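Falttag bei Zanow, die Bilder

Sa 16. Oktober, endlich mal Zeit gehabt das hochzuladen. Thema wie angekündigt: Wäsche zusammenlegen, diesmal Oberteile. T-Shirts, Hemden, alles was im Sommer getragen und seit August irgendwo gestapelt wurde. Kleine Runde, kleines Zimmer, viel Stoff. Kaffee war schnell alle, die Kekse von Ulitz auch.

Nur ein paar Bilder, der Rest war verwackelt oder doppelt. Wer mehr hat: bitte schicken, Adresse steht unten.

Erst mal an den Tisch. Weiße Platte, großes Fenster daneben, und ein rosa Stück Stoff, das noch ordentlich Falten wirft. Glatt ziehen kommt vor dem Falten, immer. Wer das auslässt, faltet die Knitter mit ein und ärgert sich im Januar.

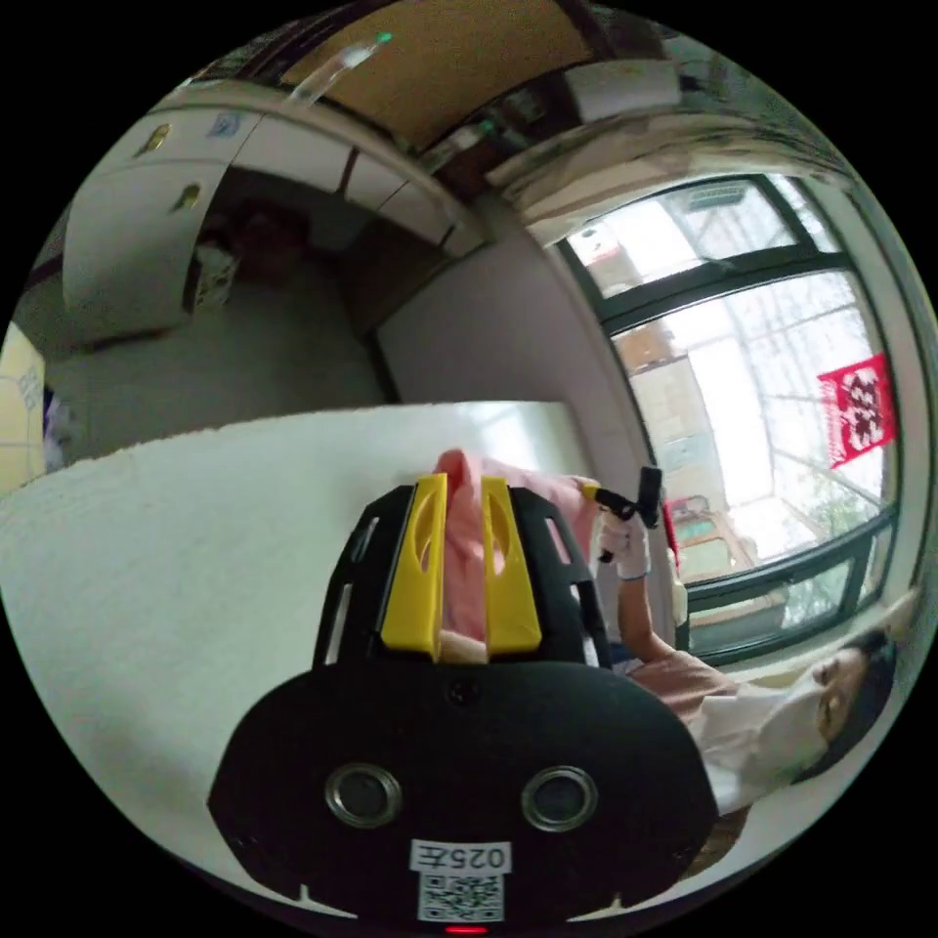 Wie breit soll ein gefaltetes T-Shirt am Ende sein?
Etwa ein Drittel vom Rumpf, Ärmel nach innen, dann von unten zweimal hoch. Bei flachen Schubladen lieber einmal mehr falten und hochkant stellen, dann sieht man alle Kanten von oben. Kindershirts nur halbieren, sonst werden es Klötze.

Danach weiter zum Bett. Geht zum Falten auch, wenn die Decke nicht zu weich ist. Hellgraue Decke drauf, kariertes Kissen, und dahinter der Haufen schwarze Sachen. Schwarz immer zum Schluss, da sieht man jede Fluse und man wird nur nervös. Vorn das rosa Shirt mit dem dunklen Aufdruck. Aufdruck beim Falten nach aussen, dann muss man später nicht suchen welches es war. Bügeln würd ich so eins nur auf links.

Zimmer übrigens gut geeignet: hoher weißer Schrank an der Rückwand, Ventilator davor, Uhr an der Wand (falls jemand auf Tempo falten will, ich nicht). Regal über dem Schreibtisch hat ein Schubladenkästchen, sowas ist prima für Socken und Kleinkram. Die dunklen Teile neben der Tür hängen, und hängen dürfen sie von mir aus auch bleiben, nicht alles muss in die Schublade. 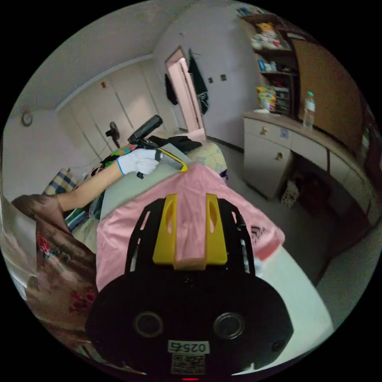
Oğuzhan Uysal meint dazu, er rolle seine Shirts seit Jahren nur noch, das gehe schneller und im Koffer passe fast das Doppelte rein. Falten lohne sich höchstens bei Hemden, und die gehörten sowieso auf den Bügel. Den Haufen mit den schwarzen Sachen würde er außerdem zuerst machen, solange man noch Lust hat.

Kann man so sehen. Rollen gibt bei dünner Baumwolle aber gern Querfalten, bei mir jedenfalls. Für die Reise ok, für den Schrank bleib ich beim Falten.

Nächstes Mal Bettwäsche, also Spannbettlaken, das leidige Thema. Max. 6 Leute, sonst wirds eng. Eigene Laken mitbringen, bitte gewaschen und trocken. Demetrio Soler bringt die großen Kisten mit, die vom Toprak sind leider hin. Termin folgt, wenn das Zimmer klar ist. Und wer noch Kleiderbügel übrig hat, gern her damit, wir nehmem auch die dünnen aus Draht.

Kontakt: Demetrio Soler, Falttreff Zanow | © Falttreff Zanow, alle Bilder | Nach oben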